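Ticket 1564: Zeitschaltuhr am Herd löst Sicherung aus
Status: in Bearbeitung
Eröffnet: 22. Oktober 2020
Bearbeitung: Mahnaz Mazandarani
Objekt: Teeküche Tiedemann, 2. OG

Meldung: Beim Einschalten der Zeitschaltuhr Priltidex fällt der Schutzschalter für die Küche. Das Licht bleibt an, Kühlschrank und Spülmaschine sind stromlos. Fehlercode im Display: E4.

Schritt 1: Alle Geräte vom Stromkreis getrennt, Schutzschalter wieder eingelegt. Hält. Geräte einzeln zugeschaltet, zuletzt die Uhr. Schalter fällt nach zwei Minuten. 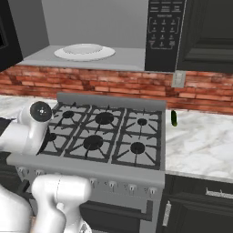
Lesezeit: 2 Min.

Schritt 2: Uhr an anderer Steckdose im Flur getestet. Gleiches Verhalten, auch dort fällt der Schalter. Leitung in der Küche damit vorerst nicht verdächtig. Isolationsmessung trotzdem gemacht, Werte in Ordnung.

Schritt 3: Firmware laut Menü 1114, vom September. Rücksetzen auf Werkseinstellung ohne Wirkung.

Rückfrage bei Wostudness: Austauschgerät wird geschickt, Altgerät bitte mit Netzteil zurück. Bis dahin Uhr ausgesteckt lassen, Herd von Hand bedienen. Vorgang Mokamton (Spülmaschine) läuft getrennt weiter.

Offen: Netzteil einzeln prüfen.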